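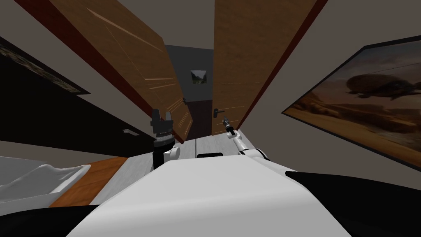
Doors that stick, squeak and sulk

Every September the doors at our place in Dirkstead swell up like offended aunts. Before you reach for the plane, wait a fortnight. I didn't, once, and spent the winter with a bathroom door you could post a magazine past.

Find the rub first. Chalk the edge of the door, shut it, open it, and look for the smudge on the frame. Tighten the top hinge screws before anything else. That cures most of mine and takes as long as boiling a kettle.

Screw just spins? Pack the hole with matchsticks and wood glue, leave it overnight, snap them flush and try again. I have used up to 11 in one hole, in a house whose previous owner believed in big drills.

Squeaks: lift the pin, wipe it, rub it with candle wax, drop it back. Cooking oil works until the dust finds it.

Floppy lever handle: look underneath for a tiny grub screw. You will need the one Allen key that isn't in the drawer.

Door swings open by itself? Take out one hinge pin, lay it on the step, give it a gentle tap in the middle with a hammer and put it back slightly bent.

Next month: drawers.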